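Coastal Waters Forum > Campaigns and Cleanups > Dunstan Bay: does the beach cleanup day help the sea, or only our feelings?

Page 1 of 1

saltmarsh_wren
Posted Wednesday, November 11, 2020

Good evening to all. I am reading this forum since the spring but I write for the first time, so please excuse me if the subject was already discussed.

I live in Mumberg, which is a short train ride from Dunstan Bay. In August I took part in the big cleanup day there. The organizers have now published their report and I read it two times. They write that we collected 2,899 kilograms of waste from the beach and the two river mouths. There were 293 participants. I was proud when I read it, I must admit.

But then I went back to the same beach last weekend, after the strong west wind, and the tide line looked to me the same as before. Pieces of net, bottle caps, the small white pellets, the foam from fish boxes. My question is if such a day has a real effect on the sea, or if it is mainly for us who take part. I do not ask this in a bad spirit. I would like to know if I should give my free Saturdays to this or to something else.

Greetings from Mumberg

----

tidewalker_k
Re: Dunstan Bay

Welcome to the forum. It is a fair question and you will get different answers here.

My view: the cleanup has an effect on the beach, and the beach is part of the sea. What lies on the tide line will go back in the water with the next storm, a part of it at least. Every piece of net you carry to the container is a piece which will not catch a seal or a bird in winter. I would not be so quick to say that it is the same as before. New waste came with the west wind. The old waste would be there too, if you had not come.

I have done the Vurnlow side of the bay for many years and I can tell you that the dunes behind the beach stay clean for months if they are cleaned one time properly. The tide line does not. These are two different places and one should not judge the day by the tide line only.

----

brackish
Re: Dunstan Bay

I disagree with tidewalker_k, with respect.

2,899 kilograms sounds like much. Now look in the annex of the same report. The heaviest part is wood with nails, one sunken rowing boat and tires. The tires did not come from the sea, they came from somebody with a van. So if you take these away, what remains is much less, and it is the light plastic which does the harm. Weight is the wrong measure. I have said this in every thread about this bay and I will say it again.

Also the coaches. The participants came from three towns. Did anybody calculate the fuel?

----

tidewalker_k
Re: Dunstan Bay

The fuel argument comes every year. The people who came by coach would have gone somewhere else by car on a sunny Saturday in August. I do not think we should spend the whole thread on it.

About the weight I agree with you partly. But the report has also a table with the number of pieces, on the page after the annex. 3,505 pieces were sorted and written down by type. It was only on the marked stretch of 800 meters, not on the whole beach, but it is there. Please read it before you say that they measure only by weight.

----

brackish
Re: Dunstan Bay

I read it. One stretch, on one day, at low tide. For a comparison you need the same stretch four times in the year, and you need to clean it completely each time. If not, you are counting old waste and new waste together.

----

lanternfish88
Re: Dunstan Bay

Can I come between you two :)

I was one of the people at the sorting table in August. The counting was done seriously. We had two persons for each bag, one calls the type and the other one writes. When the two did not agree what the thing is, it went in the box "not identified". This box was quite full at the end, I say it openly. Hard plastic fragments smaller than a coin are very difficult. You have no chance to know if it was a bucket or a fish crate.

What I learned at the table is that more than a third of the bags was fishing material. Rope, net, the orange threads. This is not from tourists. When I told this at home, my family was surprised, they all think it is ice cream wrappers and straws. So maybe one effect of such a day is that the right people get the question. The harbor at Vurnlow has now a free container for old nets, and before it did not. I can't prove that it is thanks to the counting, but the first letter to the harbor office had our table attached.

----

saltmarsh_wren
Re: Dunstan Bay

Thank you for the many answers, I did not expect this.

lanternfish88, this is very interesting for me. I did not know about the container. Do the fishermen use it?

brackish, I have looked in the annex now and you are right about the rowing boat. I was a little disappointed.

----

lanternfish88
Re: Dunstan Bay

Some use it. The container is on the far side of the harbor, behind the fuel pump, and for the small boats it is a long way to carry a wet net. There is a talk to move it closer. The bigger boats from Zuvham have their own arrangement with the port there, so they bring nothing to Vurnlow.

----

old_groyne
Re: Dunstan Bay

I read with interest. I would like to add something about the season, because it was not mentioned.

August is a good month for people and a bad month for the beach. The big amounts arrive between October and March with the storms. In summer you take away what the winter left, and much of it is by then buried or broken in small pieces. If the same number of persons would come in November, they would collect larger pieces, which are easier to lift, easier to count and not yet broken. I proposed this to the organizers. They answered in a friendly way that in November they would have twenty persons and not three hundred. They are possibly right.

One more thing. Please do not rake the tide line. The dried seaweed must stay, it holds the sand and the small animals live in it. In August I saw groups who put everything in the bag, weed and plastic together. It makes the bag heavy and it looks good in the report.

----

tidewalker_k
Re: Dunstan Bay

With the seaweed you are completely right. On the Vurnlow side we explain it at the beginning to every group, and still it happens. People want to see clean sand.

----

brackish
Re: Dunstan Bay

So we have also seaweed in the 2,899 kilograms. I rest my case, as they say.

----

old_groyne
Re: Dunstan Bay

A little, yes. Not so much that the day was useless. You are too strict, brackish. I agree with half of what you write, but if a new person reads only your posts, this person will stay at home.

----

brackish
Re: Dunstan Bay

This is not my wish. I go out myself, most weeks, alone and with one bag. I only want that the numbers are honest. When the numbers are too beautiful, the town council says the problem is solved and gives no money for the river barrier. This was exactly the discussion in Mumberg two years ago.

----

lanternfish88
Re: Dunstan Bay

The river barrier would be for me also the most important point. The bottle caps and the foam cups come down the river after heavy rain, you can see it from the bridge. To stop it there is much less work than to collect it later on the sand between the stones.

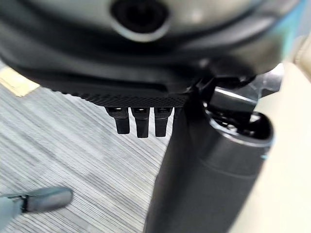 Which kinds of waste should be recorded separately when a beach is counted for the first time?

Fishing material, pellets, foam, bottle caps and everything else in one last group. With these five you can already compare one season with the next, and two persons can do it in one morning without a long training. The official list is much longer, but if you start with the long one, most groups stop after the second time.

----

saltmarsh_wren
Re: Dunstan Bay

Thank you, this I can do. There is a small beach south of the Mumberg jetty which is in no program, as far as I know. I thought to begin there with a short stretch, perhaps 100 meters, and go four times in the year as brackish wrote. Is there a form I can use, or do I make my own?

----

tidewalker_k
Re: Dunstan Bay

Make your own on one sheet of paper, with pencil. Pen does not write when the paper is damp. Note the wind of the last three days and the time of low tide, otherwise you will not understand your own figures later. And mark the start and the end by something that does not move. I used a driftwood trunk in my first year and in spring it was gone.

----

old_groyne
Re: Dunstan Bay

South of the jetty you must pay attention to the plovers from April on. The upper part of the beach is then closed with a rope. Below the rope you can walk, but please without dog.

----

brackish
Re: Dunstan Bay

Send me your first sheet when you have it. I will look at it and I promise to be polite.

----

saltmarsh_wren
Re: Dunstan Bay

I will do it gladly. The first time will be the Saturday after next if the wind is not too strong. I have no dog.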